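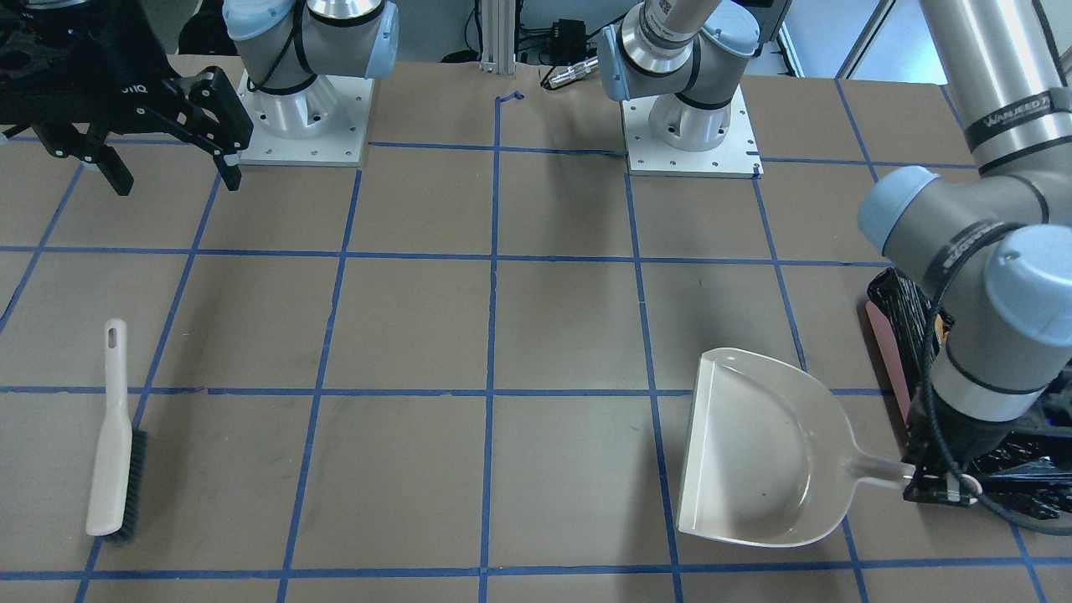
About the Fendale Workshop

The Fendale Workshop is the teaching and demonstration space of Flirkulwood College. It was set up to give students, local employers and members of the public a place in which to see robot arms at work on ordinary household jobs, and to ask questions of the staff who run them. The Workshop forms part of the Department of Engineering and shares its technicians and its safety rules with the main laboratories.

The College has taught mechanical and electrical subjects for 40 years. Robotics was first offered as an evening class and is now taught at two levels, as a one-year certificate and as a full diploma. Students on both courses spend part of each week in the Workshop, where they learn to plan a task, set out a work table, operate a pair of arms and keep a proper record of each attempt.

Our Work

The main project at present is Makori, a programme of study concerned with tidying and cleaning. Its tasks are of the kind that most people carry out at home without much thought: sweeping a surface, picking up what has been left on it and putting waste in a bin. Such tasks are demanding for a machine. A brush and a dustpan must be held at the correct angle, and the two arms must be brought together without striking each other or the table.

Makori is taught in the following order. Students begin with a single arm and a single object. They go on to work with both arms, and afterwards with tools that have been made for human hands. In the final term each group prepares a demonstration and presents it to visitors.

The work table is covered in brown paper and marked out in squares with blue tape. Students are asked to note the square in which each object is placed before an attempt begins, so that another group may set out the table in the same way at a later date. The paper is replaced when it becomes worn, and the squares are taped afresh by the group then in attendance.

Open Day

The Workshop opened its doors to the public on May 25, 2025. Visitors were received in four groups, each limited to 40 persons, and every group was given a short talk before moving to the work table. Students led the demonstrations under the supervision of teaching staff. Each session lasted for one hour, of which half was kept for questions.

The afternoon sessions were arranged with schools in mind. Younger visitors were invited to suggest where an object should be put on the table, and the students explained how they would plan the movement of each arm in response. A separate talk on entry requirements and fees was held in the Drorine Room for parents and for adults considering a return to study.

Much of the discussion concerned the grippers. Those used at the Workshop have two fingers, and visitors wished to know how a hand so simple could manage a long handle or a small piece of plastic. Our students spend a good part of their first term on that very matter. They learn where an object may best be held, how near the fingers should be before they close, and when it is wiser to withdraw the arm and begin again.
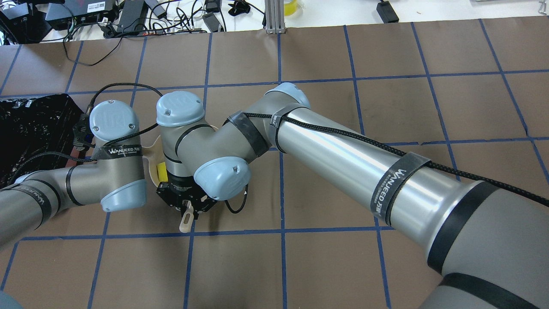 One parent remarked that she had expected everything to happen very quickly, and that the slow pace had helped her daughter to follow what each arm was being asked to do. She added that she would have liked more time at the table and fewer minutes in the introductory talk. The Department has taken note of this and will shorten the talk at future events.

Visiting the Workshop

Group visits may be arranged during term. Schools, colleges and firms are asked to write to the Department well in advance, stating the size of the party and any particular interest. A visit normally consists of a safety briefing, a demonstration by students and a discussion with staff. Visitors are required to remain behind the marked line while the arms are in use and to follow the instructions of the member of staff in charge. Bags and coats should be left in the entrance hall.

The next public session will be held in July, when students completing the diploma will present their final work. The subject will again be the clearing of a table, with food items and cleaning tools set out together. Places will be announced on the College notice board and through the Department's mailing list.

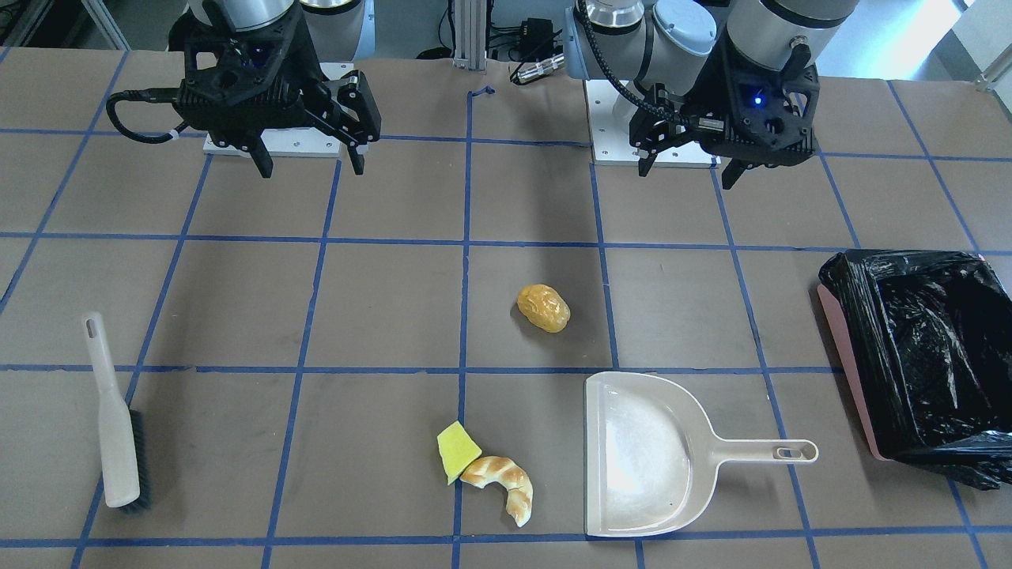

May visitors operate the arms themselves?

The arms are operated only by staff and by students who have passed the safety course. Visitors who would like to learn may apply for the evening class, in which supervised practice begins in the second week.

Our Staff and Premises

The Workshop is staffed by two lecturers and a technician, with further support from colleagues in computing. It occupies the ground floor of the Fendale Building and has level access from the car park. The Drorine Room, which is used for talks and for small classes, is on the same floor.

Enquiries about courses should be sent to the Admissions Office. Enquiries about visits and demonstrations should be addressed to the Department of Engineering, Flirkulwood College, and marked for the attention of the Workshop.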